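How to Sort Out a Built-In Cabinet for Pillows and Soft Toys
Updated 24th June

A built-in cabinet with one shelf is easy to fill and hard to keep tidy. Small toys end up under bigger things, and pillows get pushed in last. The method below takes 30 minutes and needs a damp cloth, a dry cloth and a vacuum with a narrow nozzle.

1. Take everything out and put it on the bed or the floor.

2. Vacuum the shelf first, then the cabinet floor. If there is a sliding-door track, run the nozzle along each groove. Fluff from plush toys collects there and makes the door drag.

3. Wipe the shelf, the side walls and the floor of the cabinet. Use plain water on white paint. Dry it right away.

4. Decide what goes on which level. Pillows do well on the shelf, standing against the back wall. A patterned one, like a black-and-white houndstooth, can stay on view when the door is open.

5. Put small plush toys on the lower level, with a gap between them. Children can reach them there, and they don't get squashed.

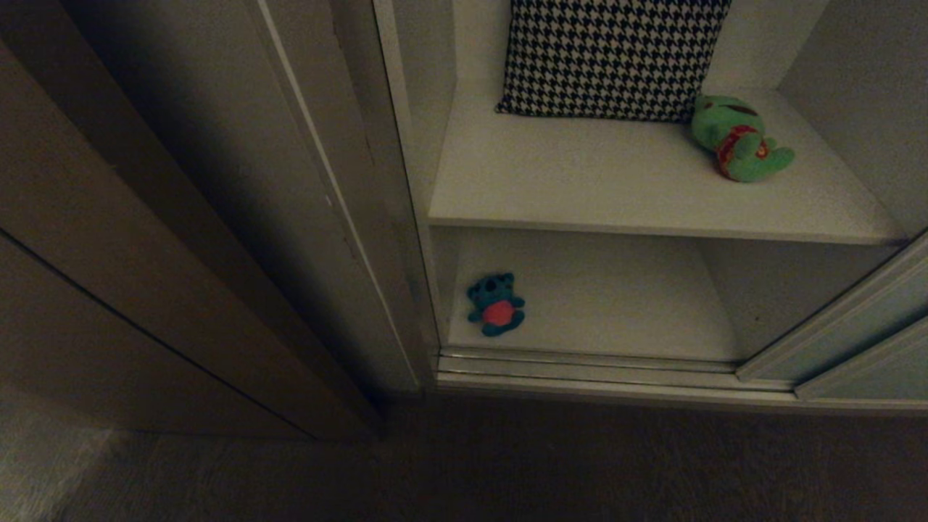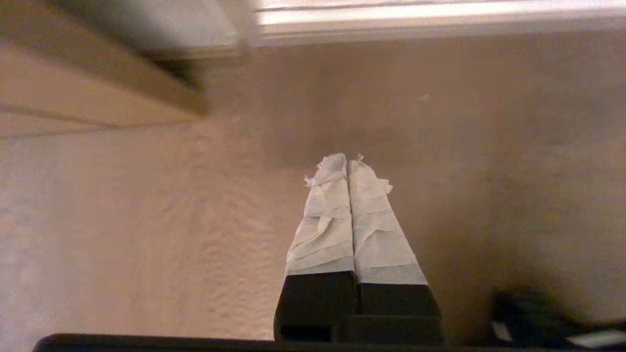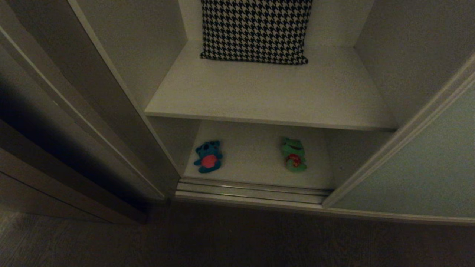 6. Keep toys back from the front edge so that nothing gets caught in the track. A hand's width is enough.

7. Slide the door all the way both ways. If it sticks, check the grooves again before you reach for any spray.

If you have more toys than floor space, use a low open bin. We have the Nustelberg fabric one, but any bin that fits under the shelf will work. Skip lids. Toys get left on top of them.

Wash plush toys before they go back if the label allows it. Let them dry fully, seams included, before you shut the door on them.

We repeat the whole job in September, when the heavier blankets come out and the shelf has to hold more. In between, a quick wipe of the track once a month is plenty.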